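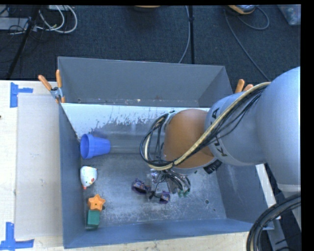

What goes in the budget besides the arm

November 16, 2025

I've been promising this post since April and I finally have the spreadsheet in a state I'm willing to talk about. We're planning a second bin picking cell for the Landidlow project, and I volunteered to write the equipment list, partly because I have opinions and partly because I love this stuff. Give me a parts catalog and a free evening and I'm happy!

The first cell has a KUKA arm working over a big gray bin of toys and a cup, and it has taught me more about purchasing than any course could. When we put in for it, the request had 5 lines on it: arm, gripper, camera, computer, table. The list for the second cell has 127. A lot of those are tiny (there's a line for hook-and-loop strap, and I will defend it), but the tiny ones are what had us running to the hardware store with a personal credit card, and getting reimbursed for a bag of washers is its own special misery.

So I did it the slow way this time. I sat next to the cell with a notebook and wrote down each thing somebody had to buy, borrow or make. Then I went back through old receipts and found the things I'd missed.

The bin

I'm starting with the bin because it sounds so boring and I've changed my mind about it more than anything else. I like sloped walls. Objects slide back toward the middle, and the gripper has room to come in at an angle. The walls also make trouble, though: a cup lying on its side near a wall is a much harder pick than the same cup out in the open, and you want some of those hard picks. For the new cell I'm asking for two identical bins, one in use and one as a spare, plus a third in a shallower shape for comparison. Bins get scuffed. If your vision model has only ever met a clean one, it's going to be surprised later.

Holding the bin down

Clamps! I can't say enough good things about clamps. The ones with the orange handles grip the rim and you can reposition the bin in less time than it takes to find a screwdriver. My first draft of the budget had a machined mounting plate, and the quote came back at $494 before shipping. I still want the plate someday, but we move the bin so often while a setup is young that I'd be paying to make my life harder. Clamps now, plate once the layout has stopped changing. I put down twice as many as I think we need, as they wander off to other benches.

Blue tape goes in the same section. Corner marks on the table are the cheapest calibration aid I know. I buy it by the case.

Cables

This is where I got it most wrong the first time. The arm comes with its own cables, so you figure cables are handled. Then you add a gripper with its wiring, and all of that has to travel along the arm and down to the wrist with enough slack to turn and not enough to snag. We bundled ours along the upper link by hand and redid it more times than I'd like to admit. The new list has a proper dress kit, spare gripper leads in two lengths, strain relief at the wrist, and a cable tray for under the table. I also added floor cable covers and two more power strips, mounted off the carpet.

If you take one thing from this post, price the cabling separately and then look at the number again the next day. Mine went up both times I looked.

The gripper

We went back and forth between Bouzid and Vellum for this one. Both had fingers thin enough for small toys, both were patient with my emails, and both sent drawings when I asked. Vellum came in cheaper on the gripper itself. Bouzid came in cheaper once I added replacement fingers for a year, and we go through fingers, so Bouzid it is. I wish I'd run the comparison that way the first time around. Ask for the price of the part that wears out and ask how long it takes to arrive. The second answer mattered more to us, since a cell waiting on a fingertip is a very nice coat rack.

Things to pick up

Yes, toys are a budget line. I wanted a mix: round things, flat things with awkward points like a star, plain blocks, cups that can land open end any which way, a few dark objects against the gray floor to keep the cameras humble. I set aside $150 and had a great time at the thrift store getting started. Buy duplicates of anything you get attached to. When a favorite cracks you'll want the same one again, and the store will have moved on.

Tripods and other furniture

Stands, poles, a sturdy table with a wooden top you don't mind drilling. I kept this section loose. We already have spare stands, and I only budgeted for the heads and clamps that go on them.

Where the total landed

I won't post the whole number, as the arm quote is under Notura's terms and I don't want to be rude. What I can say is that everything other than the arm, gripper, cameras and computer came to roughly $2,000, and the first request had the table and nothing else in that category. It's a small slice of the full cost. It's also most of what slowed us down the first time.

I've left a contingency line at the bottom with no description on it, and I expect to have to argue for it. My plan is to bring the shoebox of old receipts to the meeting and let people dig through it.

Next up is lead times, which deserve a post of their own. The arm has the longest wait by a mile, so that order goes in first and the bins and clamps can follow whenever. I'm also still undecided on the table height. If you've set up a cell where people both stand and sit to work on it, I'd love to hear what you picked and whether you'd pick it again.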